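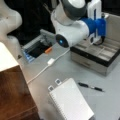
4. Setting up the compartment box

This section covers placing, opening, loading and closing the Cukside compartment box, order number 632. Read Section 3 (Unpacking) first. The box is intended for small dry items such as fasteners, beads, clips, caps and spare parts. It is not a cash box and has no lock.

4.1 Choosing a position

1. Place the box on a flat, level tabletop. A smooth surface is suitable as long as it is clean and free of grit.
2. Turn the box so that the front panel faces the person who will use it most.
3. Leave at least 6 inches of free space behind the box for the lid.
4. Keep cables clear of the hinge side and the rim.

Note: The box may be placed at either end of a table. If it stands at the right-hand end, sort from left to right and put unsorted items in a tray on the left.

4.2 Opening the lid

1. Hold the body of the box with one hand.
2. Lift the lid by the middle of its front edge with the other hand.
3. Raise the lid until it stands upright behind the compartments and the stay engages.
4. Release the lid slowly.

CAUTION: Do not push the lid past the upright position. The hinge pins can bend, and bent pins are not covered by the Dunbar service terms.

CAUTION: The front panel looks like a drawer front but does not pull out. Do not use it as a handle. Carry the box by the body only, with the lid closed.

4.3 Preparing the compartments

The compartments are shallow. Items that stand higher than the dividers will prevent the lid from seating.

1. Wipe each compartment with a dry cloth. Use a soft brush in the corners.
2. Check that every divider is pressed fully down. A raised divider lets flat items slide underneath.
3. Decide on the layout before loading. Put the items used most often in the front row.
4. Write the labels. Label sheet 1798 fits the top edge of the dividers and the inner face of the lid.

Note: Do not stick labels to the rim. Adhesive residue collects dust there – and the lid then closes unevenly.

4.4 Loading

1. Empty the unsorted items into a shallow tray. Do not tip them directly into the box.
2. Remove anything damp, sticky or broken.
3. Sort one kind of item at a time and finish it before starting the next.
4. Place items from directly above the compartment and let go close to the bottom. Items dropped from a height tend to bounce into the next compartment.
5. Fill each compartment to no more than 5 mm below the top of the divider.
6. Lay long items such as marker caps along the length of the compartment.

If an item does not fit any compartment without tilting, store it elsewhere. Dividers may be removed to make a double compartment (see 4.6), but no more than two in any one row.

4.5 Closing

1. Look across the dividers at eye level. Press down or remove anything that stands above them.
2. Release the stay.
3. Lower the lid with one hand at the middle of the front edge. Keep fingers off the rim.
4. Press lightly. If the lid springs back, open it and repeat step 1.

Do not stack anything on the lid while the box is more than half full.

4.6 Removing a divider

1. Empty the compartments on both sides.
2. Grip the divider at its center and pull straight up.
3. Store the removed divider flat in the Dredidach accessory pouch.

Revised in May by Ezequiel Valcárcel, Brirkport documentation office. Changes: fill height in 4.4, stay release in 4.5.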